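Why Bowls Stack and Lids Fit
Science at Home, Unit 2: Kitchen Shapes
Text by Upendo Kirui. Checked by Dilruba Liyanage.

A kitchen holds many hollow objects. A hollow object takes up a lot of room for the amount of material in it. This page explains how the shapes of bowls, pans and boxes help people store them.
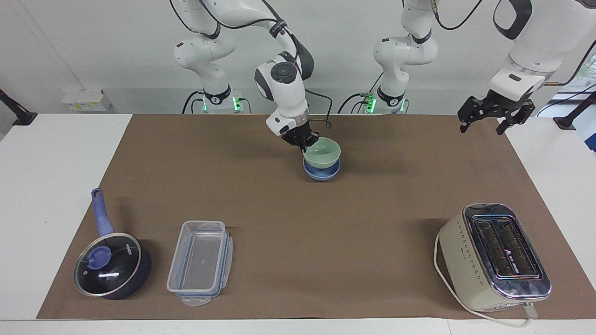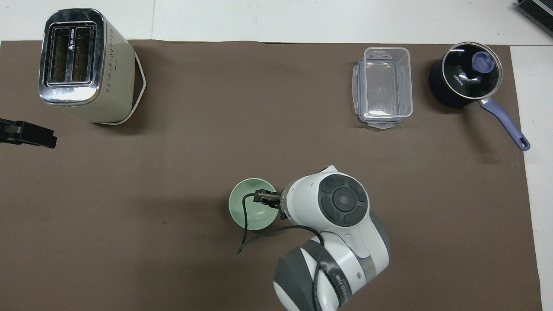
Kitchen items on a brown table covering. The first picture has the stacked bowls, the second has the toaster and the clear food container, and a saucepan with a glass lid is in both.

Nesting

When one object fits inside another, we say the objects nest. The green bowl in the first picture nests in a blue bowl that is slightly larger. Two bowls standing side by side need two spaces on a shelf. Two nested bowls need only the space of the larger one, plus a little extra height.

Nesting depends on the slope of the sides. A bowl is wide at the top and narrow at the bottom. The narrow bottom of one bowl passes easily through the wide top of the next. This kind of narrowing is called a taper. A cup with straight sides has no taper, so a second cup of the same size cannot go into it.

Volume

Volume is the amount of space inside an object. It can be measured in milliliters. To measure the volume of a bowl, fill it to the rim with water, then pour the water into a measuring jug and read the number at the water line. A small bowl tested for this unit held 732 milliliters. A large stockpot held 3,887 milliliters. The stockpot is useful for soup, but it fills most of a cupboard shelf when it is put away with nothing in it.

Lids

A lid closes the top of a container. It has to match the opening in size and in shape. A round lid can be turned to any position and will still fit a round pan. A rectangular lid fits a rectangular box in only two positions.

Saucepan lids are often made of glass so that the cook can look at the food without letting out steam. The glass lids used on pans are treated to withstand heat. The rim is metal, and the knob gives the hand something to hold. A food container may have tabs on its lid that snap down over the edge of the box. The tabs press the lid tight and slow the movement of air in and out.

Handles

A long handle keeps the hand away from the hot part of a pan. It also makes the pan harder to store. Some handles have a hole in the tip, like the one in the second picture. The hole goes over a hook, and the pan then hangs on a wall and needs no shelf.

Objects That Do Not Nest

A toaster has slots in the top, but they are sized for slices of bread. Nothing should be stored in them. Inside the slots are parts that get hot when the toaster is on. A toaster needs its own place on a counter or shelf, and an adult should unplug it before it is moved.

Try It

1. Ask an adult for four plastic containers of different sizes.
2. Measure the volume of each one with water and write it down.
3. Dry the containers.
4. Put the largest on the table and nest the others inside it in order of size.
5. Measure the height of the stack with a ruler.

Words to Know

Nest: to fit one inside another.
Taper: to become narrower toward one end.
Volume: the amount of space inside an object.

Next in this unit: Measuring a Shelf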